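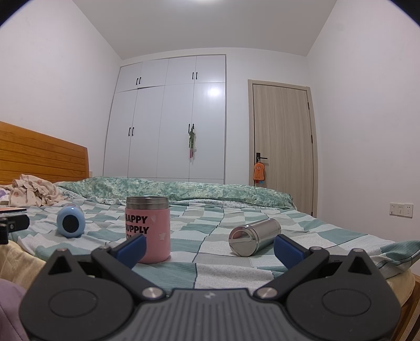
Does the pressed version of the mineral powder hold up as well as the loose one?
On shine control they match for the first part of the day. The pressed pan picks up binder oil on the sponge after repeated use and then goes on patchy over the nose.

Friday, December. Bench notes, powder line.

Picked up from batch 1632, loose, shade Khúc. This is the warm medium that kept reading too yellow on the forearm swatches. Red iron oxide raised slightly, yellow left alone. Swatch on bare skin now looks right in window light and a bit flat under the ceiling tubes. Will not chase the tubes.

Milling: 10 minutes in the small blender, scrape down, 10 more. Previous batch had one pass only and streaked when rubbed hard with a thumb. No streaks on this one. Sieve afterward was slow. The mesh needs a proper wash, there is old titanium dioxide dried in the corner seam and tapping does not shift it.

Zinc oxide from Bamard, new sack. Feels drier and drags more than the old supply. Two possibilities, the coating or the particle size. The certificate lists the coating as unchanged, so I am holding back a jar for a side by side with whatever remains of the old sack. Do not use up the old sack.

Pressing: five pans at the usual setting, three at the higher one. Drop test from table height onto the vinyl. Usual setting, two pans cracked at the rim. Higher setting, none cracked, but payoff with a dry brush was poor and the surface glazed after a few swipes. Middle setting next. Binder stays at the current level until the pressure question is settled, otherwise we are changing two things at once again.

Wear check over moisturizer, half face each, loose left and pressed right. Applied 7 a.m., blotted at noon. Loose side had settled a little beside the mouth. Pressed side looked smoother there, heavier on the forehead. With the Prostedeo primer underneath, both sides pilled along the jaw. Same primer given up to 10 minutes to set, no pilling. That needs to go on the instruction card, current wording says "apply immediately."

SPF: no number goes on anything from these batches. The outside test for the earlier formula does not carry over with the new zinc.

Packaging: sifter lids from Skondurham came in, 61 good, the rest warped and set aside in the return box. The good ones turn stiffly. Powder still leaks past the tape seal when the jar is stored on its side, so travel size is on hold.

To do
Wash mesh, dry overnight
Zinc comparison, old and new sack
Press at middle setting, repeat drop test
Reword primer line on the card
Relabel the Khúc retains, the marker rubs off with alcohol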